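# Garnuvau 绕线机械臂

**Garnuvau** 是一个在共享工坊中自制的桌面机械臂项目，任务取自常见的“电流急急棒”游戏：机械臂要带着一只套在金属线上的圆环，从线的一端走到另一端，中途不得碰线。
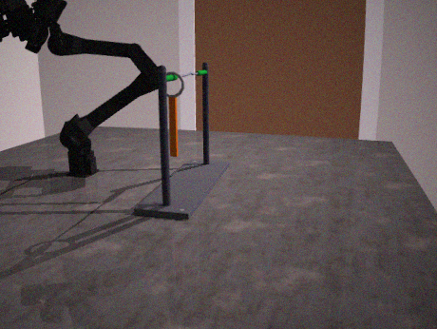

项目由 Rosimeire Macedo 发起，在 Protthorpe 工坊的公用工作台上完成。机械臂、线架和控制程序分别制作，各有独立的版本号。图纸、零件表和仿真模型以同一个仓库发布，使用者可以只取其中一部分。

## 名称

“Garnuvau”最初是仓库里一个临时文件夹的名字，后来沿用为项目名称。早期文档中也写作“绕线臂”或“急急棒臂”。工坊内部的登记表一直使用后一种写法，因此部分旧照片和采购单上找不到 Garnuvau 字样。

## 背景

电流急急棒通常由一段弯曲的金属线、一只带手柄的圆环和一个蜂鸣器组成。圆环与金属线接触时电路闭合，蜂鸣器发声。这种玩具结构简单，判定结果只有“碰到”和“没碰到”两种，适合用来检验小型机械臂的重复定位精度和轨迹平滑程度。

Macedo 此前做过一台三轴绘图机，改做机械臂时希望找一个不依赖视觉也能打分的任务。最初考虑过穿针和插销，前者对夹爪要求过高，后者只考验终点位置，对中间路径没有约束。绕线任务要求全程保持姿态，最终被采用。

## 结构

### 线架

线架由底板、两根立柱和一段金属线组成。立柱固定在矩形底板上，顶部各有一个绿色圆柱形接头，两个接头相对安装，金属线夹在中间。接头内孔带紧定螺钉，换线时只需松开一侧。

底板长边与机械臂底座之间的夹角不作规定，但每次移动后须重新标定。第一版底板过轻，金属线受到拉扯时整个线架会跟着滑动，第二版在底面加了配重和防滑垫。

金属线有三种常用形状：

- **直线**：用于检查接线和标定；
- **缓弯**：带少量小幅弯折，是默认形状；
- **波浪**：弯折较密，圆环须频繁转向。

### 圆环与手柄

圆环焊在一段导电杆上，外面套橙色长条形手柄。手柄截面为方形，夹爪夹持后不易自转。导线从手柄尾端引出，沿上臂走线，用扎带固定在肘部和肩部两处。扎带之间要留足余量，否则手腕转到极限位置时导线会把圆环拉偏。

圆环内径决定难度。工坊保留了大、中、小三个规格，日常调试用大环，公开演示用中环。小环只在直线上成功走完过，缓弯线上的成绩不稳定。

### 机械臂

机械臂为黑色，底座呈短方块状，向上依次为肩部、下臂、肘部、上臂和手腕，末端装夹爪。关节采用串行总线舵机，肩部承受的力矩最大，使用了加大型号。外壳为自行打印，经过哑光处理，减少台灯下的反光。

夹爪取自 Ceneck 的一套旧零件，原有指尖较滑，后来换成带方槽的指尖，与手柄截面相配。

### 控制部分

控制板上有 4 路数字输入，其中一路接圆环的接触检测，一路接急停按钮，其余两路备用。接触信号先经过硬件滤波再进入程序。早期没有滤波，舵机启动时的干扰会被误记为碰线，有一段时间的成绩因此全部作废。

## 仿真

项目在实物之外维护一个仿真场景，包含机械臂、线架、圆环和一块带斑驳纹理的灰色台面，背景是简单的墙面和一块棕色立板。仿真主要用于生成轨迹和检查关节是否会撞到立柱，也用来在工坊关门之后继续调参。

金属线在仿真中由许多短圆柱首尾相接构成。分段太少时，弯折处会出现明显棱角，算出的间隙偏大；分段太多则碰撞检测变慢。当前版本每条线的分段数可在配置文件中设定，缓弯线与波浪线使用不同的默认值。

仿真与实物之间最大的差异来自关节间隙。实物肘部在换向时有可感觉到的空程，仿真早期没有计入，导致轨迹在屏幕上顺利走完，上机后却总在同一处弯折碰线。后来按实测结果给肩、肘两个关节加入空程模型，情况有所改善。

## 工作流程

一次完整的运行通常按下列顺序进行：

1. 固定线架，测量两个绿色接头的位置；
2. 将圆环套到线上，再锁紧接头；
3. 手动引导夹爪夹住手柄；
4. 载入轨迹，以低速空走一段；
5. 打开接触检测，正式运行；
6. 保存关节记录和碰线时刻。

第二步与第三步的次序不能对调。圆环是闭合的，接头锁紧之后无法再套入，早期有几次忘记套环，只能拆开重来。

轨迹由路径点插值得到，路径点沿金属线中心排列，每点附带圆环平面的朝向。程序尽量让圆环平面与金属线保持垂直，在靠近立柱的两端放宽这一要求，给手柄让出空间。

## 测试记录

公开的记录文件中共有 1262 次有效运行，实物与仿真分开编号。仿真部分每次参数调整后固定跑 1000 次，只保存汇总结果，不计入上述数字。记录中碰线最多的位置是远端立柱前的最后一段，原因是手腕接近转动极限，圆环朝向修正不足。

5 月的一次改动把底座向线架方向移近，远端碰线明显减少，但近端立柱与手柄之间的余量也随之变小。两种摆位目前都保留在配置文件中，分别称为“近位”和“远位”。

## 衍生版本

工坊成员 Dönmez 制作过一个双环版本，在同一段线上放两只圆环，由同一机械臂先后移动。该版本的代码已并入主仓库，线架图纸没有并入，仍存放在第 1406 号问题单的附件里。

另有一个竖直线架的分支，立柱改为上下横臂，金属线垂直悬挂。该分支停留在仿真阶段，没有实物。

## 已知问题

- 长时间运行后肩部舵机发热，零位会出现漂移，须停机后重新标定。
- 金属线表面氧化会使接触检测变得迟钝，需定期用细砂纸打磨。
- 手柄外套与导电杆之间依靠胶水固定，受力后可能松动。
- 仿真中的导线未建模，手腕附近的拉扯无法预先检查。

## 参见

- 电流急急棒
- 串行总线舵机
- 轨迹插值
- 逆运动学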